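# One pan, and a month of suppers

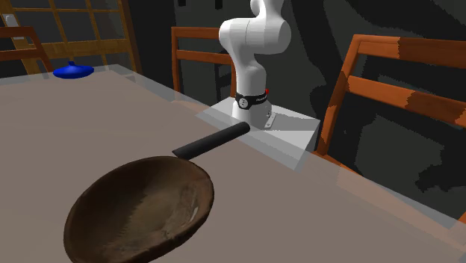 *3 min read*

I gave up the oven in October. It wasn't a grand plan, the door seal had gone and the part was taking ages, so I thought fine, I'll live off the hob until it turns up. By the time it did I'd got so fond of cooking everything in a frying pan that I left the box in the hall for another fortnight!

My first week was eggs, mostly. Then I got braver and did a whole chicken thigh supper, skin side down on a low heat, with the potatoes cut small and pushed in round the edges (parboil them for 5 minutes first or you'll be eating at bedtime). I moved on to flatbreads, then a sort of upside-down apple thing that I will only describe as brown. It tasted lovely. My neighbours in Annan got half of it and brought the plate back washed, so I'm calling that a good review.

What I really love is how much you can hear. An onion that's going too fast sounds quite different from one that's ticking along nicely, and after a couple of weeks I'd be in the next room and know to go and turn it down. You don't get that with an oven, you just peer through the glass and hope.

Do I miss anything? Roast parsnips, terribly. And a proper baked potato, because the pan version is a lot of faff for something that ends up a bit leathery. I also went through far more butter than I'd like my doctor to read about.

If you fancy trying it, start with onions. Slice 2 big ones, add a good lump of butter and a pinch of salt, and leave them alone for as long as you can bear. Pile them on toast with whatever cheese is going. I had mine with the heel of a Cheddar and the end of a jar of chutney, standing up, at six o'clock, and then made another round.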